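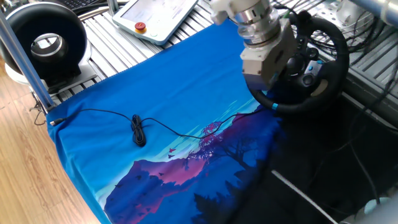 T-shirt with a printed landscape and a pink-leaved tree

Main page | Contents | Random article | Log in

Nindside

Nindside is an online archive of gay romance fiction, written mostly by amateurs. It holds almost 4000 stories in 40 categories, including travel, roommates and first love. Most are told in the first person and run to a single chapter.

History

The archive began as a mailing list run from Brimov. It moved to its own website in April of its second year, with 193 stories carried over. Hosting later passed to Eglītis, a small publisher that also issued 2 print anthologies — both now out of print.

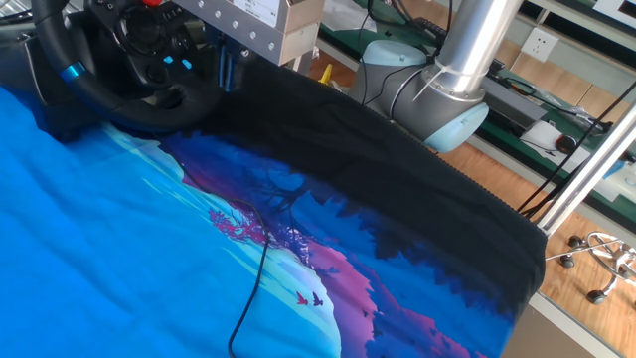
Black garment with a print of dark trees, on a blue cloth

Submissions

Authors post under pen names and keep their copyright. All characters must be adults. Serials left unfinished for a year are moved to a separate index, where they can still be read.

Related articles
Brimov mailing list
Eglītis (publisher)
Zanik Stories
Epistolary romance

This site uses cookies. Accept | Settings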